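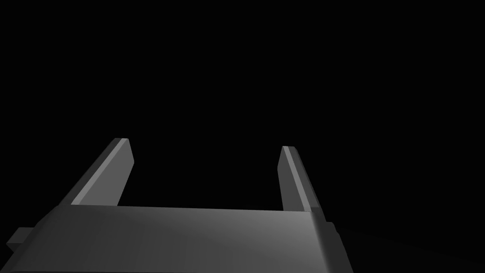 Open Day at Steyn, Mostly in the Dark

February. By a staff columnist

I went to the Steyn open day in Plurndale expecting a robot and got a simulated one on a screen. Hudov, the team's name for its software, had the rest of the morning. We were told it had 2416 practice runs behind it. Runs at what, I asked, and got a slide.
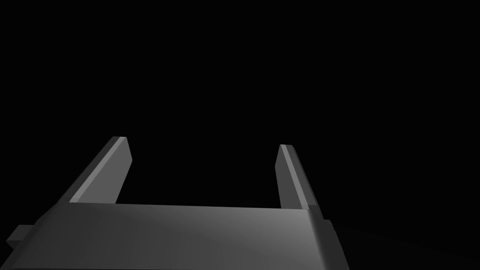

Gripper view from the simulator, fingers open.

I don't mind simulation. It's cheap and it breaks no dishes. What bothers me is the leap from there to "ready for your workplace," which the presenter made twice in roughly 60 minutes. A desk in a computer has only the mess somebody put on it.
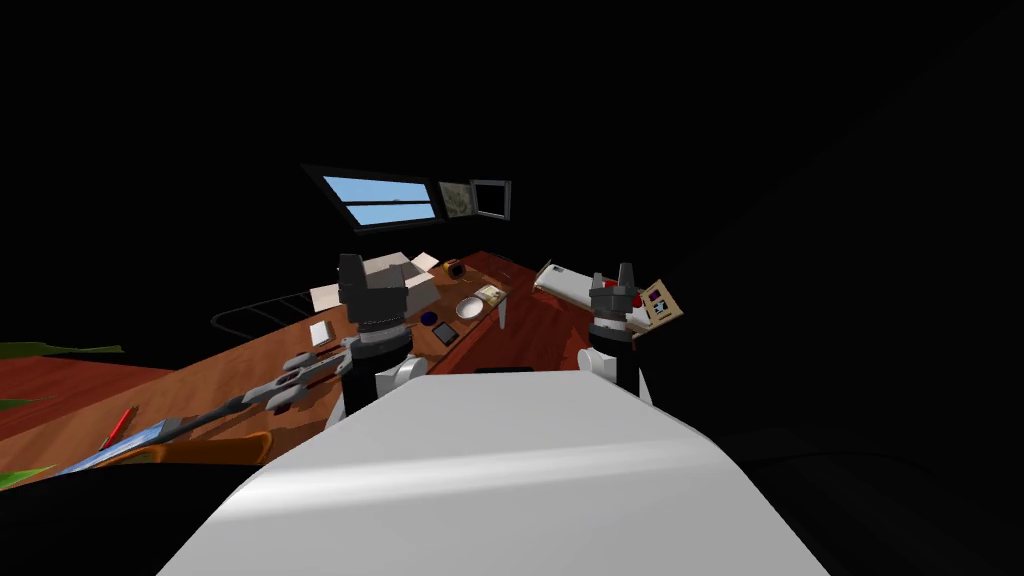 What I would have asked for

Show me the failures. Of those runs, how many went wrong, and how? The handout gave four pages to plans and no line to that. A visitor can't judge a machine by its open hand.
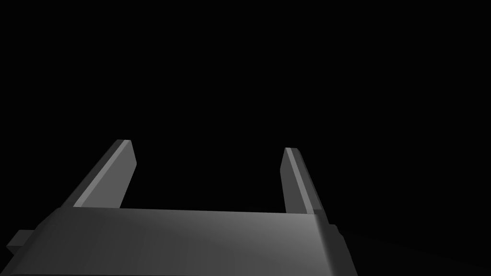 A man behind me asked about price and was told to leave his email. I left mine too. If they ever put a real arm in front of a real desk, I'll drive back to Plurndale and watch.

Contact the editors | Copyright Plurndale Reader | Back to top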